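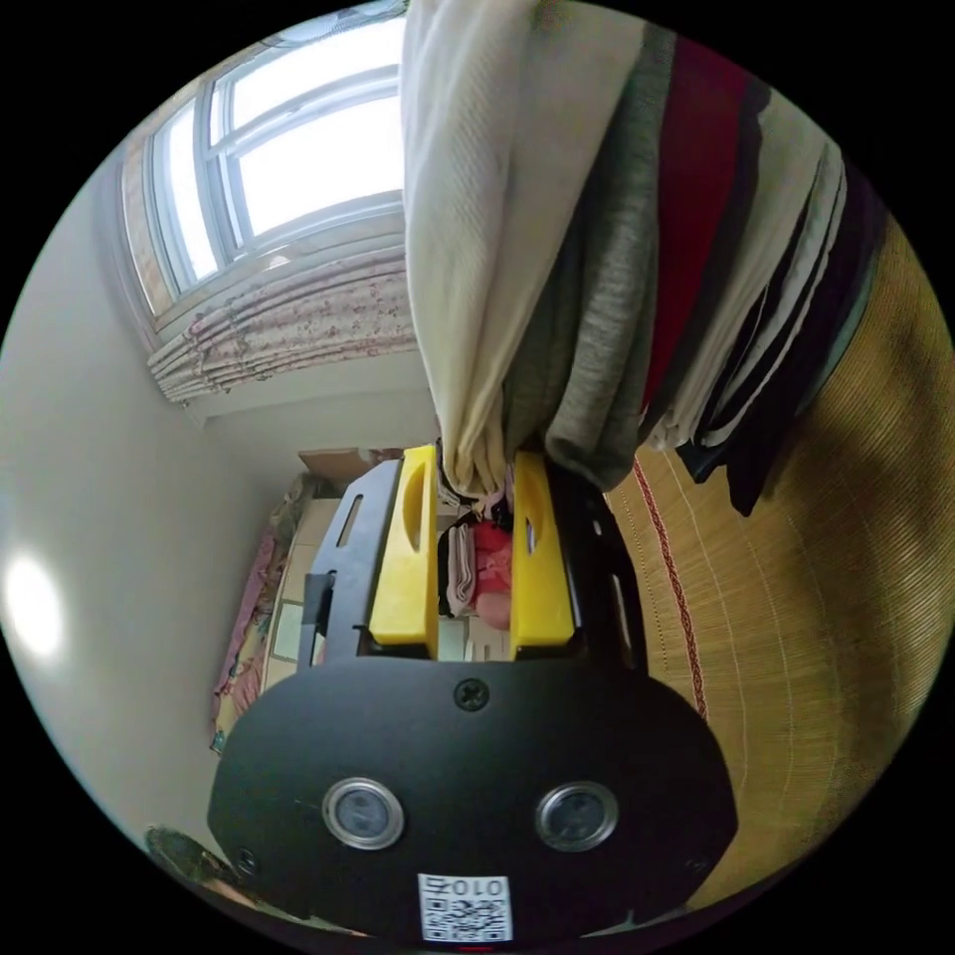 Attachment 1: unit 010, yellow fingers, hanging clothes and blanket or towel

Ticket: spare fingers and second gripper, budget for July
Opened by: Lacey Sowerby
Assigned to: Roswitha Holzer
Status: waiting on quote

Lacey Sowerby, 9:40
I need a number for finger sets before I can close the July plan. The Drornanex quote has them at 40 a pair and the Gomov one at 115, and I can't tell if the Gomov price includes the brackets. The work is all fabric now, knits and blankets mostly, so please price for that and leave the rigid parts off.

Roswitha Holzer, 11:15
Gomov includes both arm brackets and screws. Drornanex is fingers only. We have spare brackets in the Stitar kit, so fingers only is fine. Please check that the oval cut-out is the same on theirs – the drawing they sent doesn't show it.

Lacey Sowerby, 13:05
Asked. Second question: do we buy another complete gripper, or keep one and hold parts? Shipping is 100 either way.

Roswitha Holzer, 14:20
Hold parts for now. Two pairs of fingers, one set of screws, and put 100 aside for labels and cable. If Morgan adds a second home we will need the complete unit, and that goes on a separate request.

Lacey Sowerby, 14:50
Plan updated. Leaving this open until Drornanex answers on the cut-out.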